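Fleltov Worktop Care Spray, 300 ml

For sealed stone, laminate and tiled worktops. Fleltov is a ready-mixed spray for daily wiping down. It lifts grease, tea rings and dried-on food and can be used on hob surrounds and splashbacks once they have cooled. There is no need to rinse, except where food will be put straight on to the surface.

Directions
Turn the nozzle to the open position. Hold the bottle 20 cm from the worktop and spray lightly. Leave for 2 minutes on greasy marks, then wipe with a damp cloth and buff dry. Dark stone shows smears more than pale stone, so use a clean, dry cloth for the last wipe. Test on a hidden spot first if your worktop is new or has been resealed.

Do not use on unsealed marble, waxed wood or hot surfaces. Unplug toasters and kettles before cleaning near them, and spray on to the cloth instead of the appliance.

Sizes and codes
300 ml trigger bottle, code Zhuravel 52
Refill pouch, fills the bottle twice
Case of 20 bottles, trade customers only

Delivery
Orders are packed at our Zultolstead warehouse and leave every Thursday. Trade orders can be collected from the Flulmont counter if you ring first.
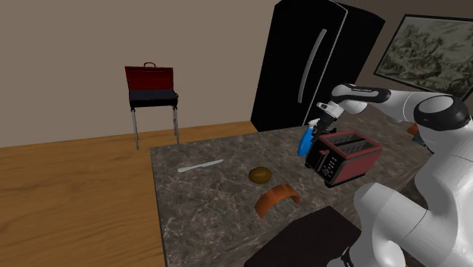 Opened bottles keep for a year if stored upright, away from frost and direct sun. Returns are accepted on unopened bottles only.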